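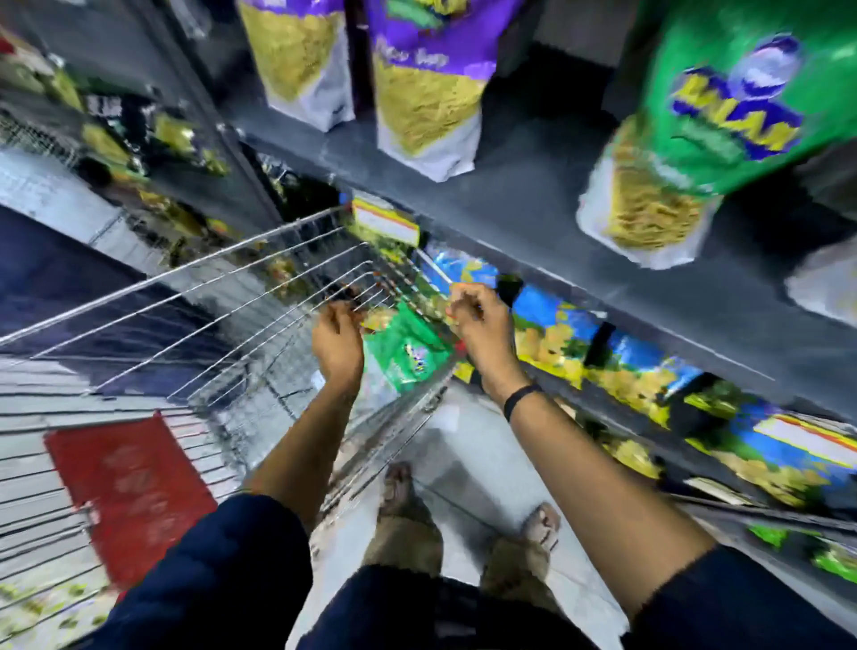 Section 3: Setting up your first week

Welcome to the part where you start using the Dendine workbook for real! Sections 1 and 2 covered what stress does to the body and how the course is laid out. From here on you'll be doing more than reading, and most people find this is where it gets interesting.

You will need:
Your Dendine workbook (the blue pages, 10 in all)
A pen you like writing with
The Tanner breathing card from the front pocket
A timer. A phone is fine if you can switch off the alerts

Set aside 33 minutes for steps 1 to 6. You can split them over two sittings, but please finish step 4 before you stop.

3.1 Finding your starting point

1. Turn to blue page 1 and fill in the Zulberg scale. It has 80 short statements, and you mark each one "rarely", "sometimes" or "often". Go with your first answer. If you catch yourself arguing with a statement, mark "sometimes" and move on.

2. Add up your "often" marks only and write the total in the box at the foot of page 3. The other two columns come into play in Section 6.

3. Copy the total on to the inside cover, where it says Start. You'll come back to it at the end of the course, and it's a lovely moment when you do.

Note: The total is a marker for you and nobody else. There is no pass mark, and your course leader won't ask to see it.

4. Read back through your "often" statements and underline the three that bother you most. These are your focus statements. Typical ones are "I wake up already thinking about work" or "I put off opening letters". If you can only find two, use two.

3.2 Learning the Tanner breath

This is my favourite bit of the whole course, and it takes no kit beyond the card.

5. Sit with both feet flat on the floor and let your shoulders drop. Breathe in through your nose while you count to three, then out through your mouth while you count to five. Let the out-breath be soft, as if you were cooling a spoonful of soup.

6. Repeat for two minutes by the timer. Your mind will wander off to dinner or tomorrow's meeting, and that's fine, just pick the count up again at one.

Caution: If you feel light-headed, stop and breathe normally until it passes. Next time, try a shorter count (two in, three out). Do not practise while driving or using tools. If you have a heart or lung condition, or you are pregnant, talk to your doctor before starting this exercise.

3.3 Setting up your daily log

7. Choose a fixed time for your log. 7 in the evening works well for a lot of people, but straight after breakfast is just as good if your evenings are hectic.

8. On blue page 4, write your three focus statements across the top, one to a column.

9. Each day, put a number from 0 to 5 under each statement, where 0 means it didn't trouble you at all and 5 means it took over the day. Add a few words about what was going on. "Bus late, skipped lunch" is plenty.

10. Do one round of the Tanner breath after you fill in the log, and tick the small circle.

Note: If you miss a day, leave the row blank. Please don't fill it in from memory, as guesses tend to come out gloomier than the day really was.

If you are following the course online, sign in to Flerkon and enter activity code 807 to open the same log on screen. The paper and online versions don't talk to each other, so pick one and stick with it until the end of week one.

Caution: This course is for everyday stress. If you feel unable to cope, or you have thoughts of harming yourself, put the workbook down and contact your doctor or the emergency services straight away.

When you have seven rows on page 4, whether or not they're all filled in, go on to Section 4, Spotting your triggers. Keep the breathing card handy, you'll be using it again on the first page!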